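How to clean out and sort a metal toy bin

Galvanized bins are hard to kill, but they collect grit, and small toys end up scratched and grimy at the bottom. Set aside an hour in the morning and do the lot in one go.

You will need a bucket, dish soap, two old towels, a soft brush and a cardboard box for anything you're giving away.

Start by lifting everything out onto a towel. Check each toy for cracks, loose bits and old batteries. Broken plastic goes in the garbage. Anything the kids have outgrown goes in the box. The thrift store in Melport takes toys until 5 most afternoons, but not stuffed ones.

Brush out the bin while it's still dry. If yours has a divider, do the smaller section first and sweep along the dividing edge, where crumbs and scraps tend to sit.
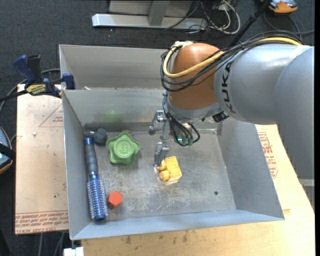 Mix 5 mL of dish soap into 1000 mL of warm water. Wipe the walls from the top down, then the floor. Don't use steel wool or bleach on galvanized metal. Whitish wear marks and scuffs usually won't wash off and they do no harm. Run a finger around any holes and file down a sharp edge if you find one.

Rinse with a clean cloth and dry the bin right away with the second towel. Leave it tipped on its side for 75 minutes before anything goes back in.

Wash hard plastic toys in the same mix, made fresh. Squeeze the water out of hollow ones and stand them hole down to drain. Keep anything with electronics out of the bucket and wipe it with a damp cloth.

Put the big pieces back first. If the bin lives on carpet, set it on a couple of boards so the metal doesn't mark the pile.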